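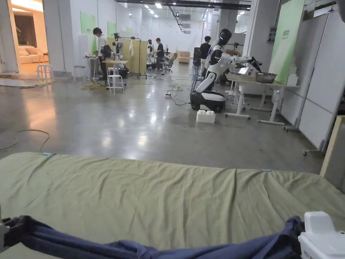
Gebremedhin Feyisa wrote that my shrinkage numbers for cotton sheeting were useless without the grain direction, and that he would not cut a duffel lining from them. Fair point. The February post gave one figure per fabric and did not say which way I had measured.

Print this post
E-mail this post

I repeated the test on the Skokiton twill. The piece was marked at 1,020 mm along the warp and 1,020 mm along the weft, washed hot, tumble dried, and left flat overnight before measuring. Warp came back at 990 mm. Weft did not move by any amount my steel rule can resolve. Stated weight is 275 grams per square meter, which I have no means of checking beyond a kitchen scale. 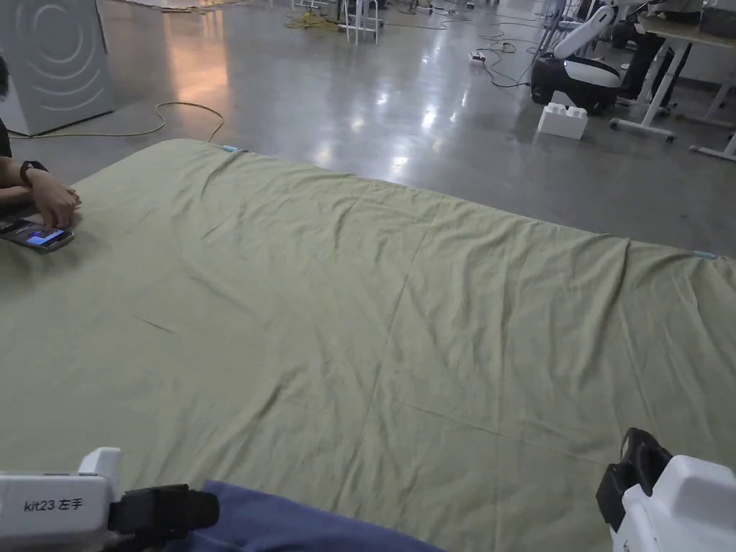
Green sheet, spread out, creases still in it.

A second wash took nothing further off the warp. I had expected a little more. The Benov canvas kept shrinking through three cycles, so I now wash that one three times before cutting and the twill once.

For the lining pattern I add 8 mm per panel on the warp side if the cloth is unwashed. Ambrosio thread held up in both fabrics. Polyester does not shrink with the cotton, and the seams pucker if the cloth goes in raw.

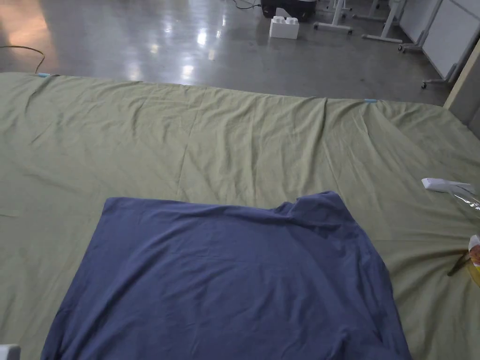
Navy on olive green.

Still to do: the same test with a cold wash and line drying.

Posted 09/05/2020
Print | E-mail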